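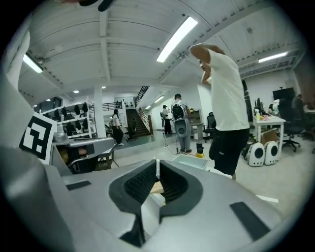

Gillstead Hand-Held Gripper, Classroom Set

Sold by Wumasa Learning Supply
Item 663
Ships in one carton, partly assembled

We've been selling kits to robotics clubs for a good while now, and the request we hear most often from coaches goes something like this: "My students can build an arm, but they don't have a feel for what a gripper needs to do." The Gillstead is our answer to that. It's a gripper your students hold and work by hand, with two padded fingers that close toward each other, so they can find out for themselves what it takes to pick up a block, a marker, a paper cup or a crumpled sock before they write a line of code (the sock is harder than you'd think, and it makes a wonderful first afternoon).

The housing is smooth light grey plastic. The fingers carry black pads with a textured, dotted inner face, and students tend to want to poke at those for a while before they do anything else. Please let them! A lot of good questions start there. Why dots? What would happen with a flat pad? One of our customer clubs spent a whole meeting wrapping the fingers in different things from the kitchen drawer and keeping a chart of what slipped.

A square black-and-white marker goes with the gripper, for clubs that want to get into tracking. If your students already have a camera and some vision software, they can use the marker to work out where the gripper is and which way it's turned. If they don't, leave that part for next year. The gripper is perfectly good fun without it.

What comes in the classroom set

4 hand-held grippers
4 pairs of finger pads, already fitted
4 square markers with mounting clips
A bag of light wooden practice pieces in mixed shapes
A hex key and spare screws
Printed coach's guide, 40 pages, with room in the margins for notes

Camera, computer and software are not included.

Who it's for

We suggest grades 6 and up. Younger students can manage the gripper itself just fine with a grown-up nearby, though the marker activities will probably go over their heads. Two students to a gripper works well, one picking things up and the other writing down how it went, and then they trade. Bigger groups tend to end up with somebody standing around waiting for a turn.

You'll want a table for each pair and some open floor if you plan to run the relay from the back of the guide. Put tape on the floor for the start and finish lines and keep backpacks out of the lanes.

About the coach's guide

The guide was written by Yolanda Pacheco, who coached the Herrero middle school team for many seasons and still answers mail about it when her own team isn't in the middle of a build. She starts with plain picking and placing, moves on to stacking, and then has the students write out every single motion as though they were instructing a machine. That last one runs long, so give it two meetings. Her notes on what to do when a team gets discouraged are worth reading even if you never buy a gripper from us.

A few clubs have asked whether the activities line up with the Ekier Challenge. The sorting and stacking chapters are a nice fit for the pick-and-place round, and the relay is good practice for working under a clock. The grippers can't be used as part of a competition robot, so treat them as practice gear and check the current rulebook for the rest.

Care and storage

Wipe the pads with a damp cloth when they get dusty and let them dry before you put them away. Don't use rubbing alcohol on them. Store the grippers with the fingers open, and keep the markers flat, out of strong sun. Screws should be snug and no tighter; the plastic will forgive you once or twice and then it won't. Replacement pads are sold in pairs, and most clubs go through a set in a school year if they meet every week.

Ordering

The classroom set is $300, with shipping included to schools in the lower 48 states. We take school purchase orders, and homeschool groups and library clubs get the same price as everybody else. Orders that reach us before 2 p.m. usually go out the same afternoon. December is our busy month, so if you're hoping to have the set in hand for the first meeting after winter break, do write to us early and we'll put one aside with your club's name on it.

Single grippers are available too, packed with one marker and a shorter guide. Ask us for the current price, and tell us a little about your club while you're at it. We like hearing what people are building.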